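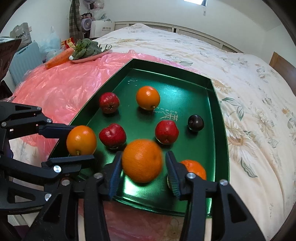 Two-fingered gripper with ribbed pads at a tray of apples, oranges and a plum.

Household produce handling is the sorting, moving and putting away of loose fruit and vegetables by machine in a home. It is treated as a test case for domestic robots, as the items vary in size, bruise easily and tend to roll when touched.

Methods
Most systems use a parallel gripper with two fingers joined by linkages. Ribbed or soft pads spread the load over a curved surface. Round fruit is normally gripped at its widest point. Leafy vegetables are harder, as they have no fixed shape and their stalks slide over one another.

Performance
In the Ciresstead trials, published on 13/02/2019, the Skinari arm moved single oranges from a tray to a bowl in some 30 seconds each. Of 60 attempts, 59 ended with the fruit in the bowl; 3 of those pieces were marked by the pads. Results were poorer with fruit packed closely together, where the fingers could not be opened fully without pushing a neighbouring piece.

Limitations
Glossy trays reflect light and can upset depth sensing. The Whitelaw method deals with this by taking a second view from the side, at the cost of speed. No system tested at Ciresstead could clear a mixed tray unattended in an ordinary room.

See also
Mikness gripper
Bin picking
Tactile sensing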